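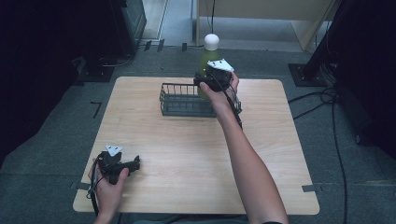

We are responsible for a small common room on behalf of the residents' association at Somia, and we should be grateful for advice on the storage of bottles between uses. At present we have one square table in light wood and one low wire basket, dark grey, with thin upright bars along the sides and a solid base. The bottles in question are of the green plastic kind with a round white cap, and are meant to stand upright inside the basket. Residents are asked to return them to the basket after use, but in practice the bottles are often left standing behind it on the table top. We wish to know whether a low basket of this type is suitable for upright bottles, whether a deeper container should be purchased, and whether the pale surface of the table requires protection. The budget for the whole matter is 73 pounds, and any purchase must be approved before December.

Thoa Cao
24 September 2019

Reading time: 5 minutes

Stostik

A low basket is suitable for upright bottles provided that it is kept reasonably full. The difficulty arises when only one or two bottles are placed in it, as they have nothing to lean against and will fall when the basket is lifted. In our own building we manage 13 bottles on each floor, and the following arrangement has been in use for several years without complaint.

The basket should be placed against the long side of a wall or shelf, and the bottles should be put in from one end, so that each supports the next. A strip of card or thin board may be cut to the inside width of the basket and moved along as the number of bottles changes. It can be held to the wire bars with garden ties. The cost is negligible.

With regard to the table, a pale wood surface will show rings if bottles are put down wet. We recommend a cork or felt mat slightly larger than the base of the basket. The mat should be lifted and aired once a week. Felt pads fixed directly to the basket are less satisfactory, as they hold water and come away in time.

A deeper container would hold the bottles more firmly but has one disadvantage that should be considered before any money is spent. Users cannot see at a glance what is inside, and other items tend to be dropped in. We replaced ours after two winters and returned to open wire.

Phí

Buy a bottle crate with separate compartments. They are widely available and well within the sum stated.

Vullex

The previous reply is correct as regards stability, but compartments should be measured before ordering. Many crates are made for glass bottles and the openings are too narrow for wider plastic ones. Please measure the widest part of the bottle – this is not always the base – and allow a further 5 millimetres on each side.

I would also suggest that the position of the basket be reviewed. Where a basket stands in the middle of a table, people will naturally put things down beside it or behind it, whatever the notice on the wall may say. If it is moved to the edge nearest the door, the bottles are more likely to be returned to it. We made this change in a hall which receives 3000 visitors a year, and the number of bottles left out fell noticeably within the first month. No new equipment was required.

Caps should be left loose during storage if the bottles have been washed, and tightened only when they are filled again. A closed bottle with a little water in it will develop an unpleasant smell. Should the association decide to keep the present basket, I would advise trying the new position for four weeks before the card divider is cut, as the number of bottles to be held may well be different by then.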